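Mounting and running a small arm on a home bench: workshop notes

Filed under: Benches, Fixings, Small automation

These notes cover a desktop arm with a parallel gripper, used for sorting and placing light parts. They assume the arm is already assembled and that the servos have been given their ID numbers. Torque figures and wiring are on the Kavanagh page.

Base plate

Screw the arm to a plate and the plate to the bench. Clamps alone will creep. The Piltaleck plate has clearance holes for 4 mm screws; use pan heads with a washer and stop when the washer no longer turns. Drill pilot holes in hardwood. In softwood a bradawl is enough.

Set the plate square to the bench edge before drilling. A degree or two of error at the base can be corrected in software, but every later measurement with a ruler will then disagree with the coordinates on screen.

Leave room behind the base for the cable to bend. If the plug touches the wall when the arm swings round, move the plate forward.

Work panel

Keep the parts on a separate flat panel and leave the bench itself clear. An offcut of pale, unvarnished board does well. Dark parts show up against it, glare is low, and it can be replaced when it gets scratched. Sand the edges and wipe off the dust before use.

Fix the panel with two strips of double-sided tape, or fit a stop block on the side the arm pushes towards. Mark its corners on the bench in pencil so that it goes back in the same place.

Simulate before moving

Model the bench, plate and panel first, and run each new routine in the simulator. Measure the real bench and type the numbers in; do not guess at the thickness of the panel. Shadows are worth switching on. They make the height of the gripper much easier to judge from an overhead view.
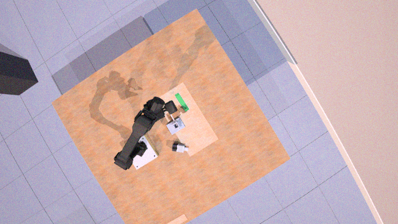

Run the approach move at quarter speed, then the grip, then the lift, and save each as its own file. Peadar Coughlan's settings on the Ilel build use a hover height of 18 mm over the tallest part, and I have kept that figure. Below it, the fingers can catch on anything that has tipped over.

Small round parts roll. Approach them with the fingers either side of the long axis and close slowly. Thin bars are better gripped near the middle – held at one end, they swing and land crooked.

Checks

Home position: repeat after every change of screw or cable. Mine was reading 1,888 on the shoulder encoder in September and should not drift by more than a few counts.

Gripper pads: replace when shiny. Self-adhesive rubber from the Narkby range can be cut with scissors.

Joint screws: check after 500 cycles, then monthly. Use threadlock on metal threads only – it attacks some plastics.

Power: switch off at the wall before reaching over the panel. The arm drops when the supply is cut, so park it low first.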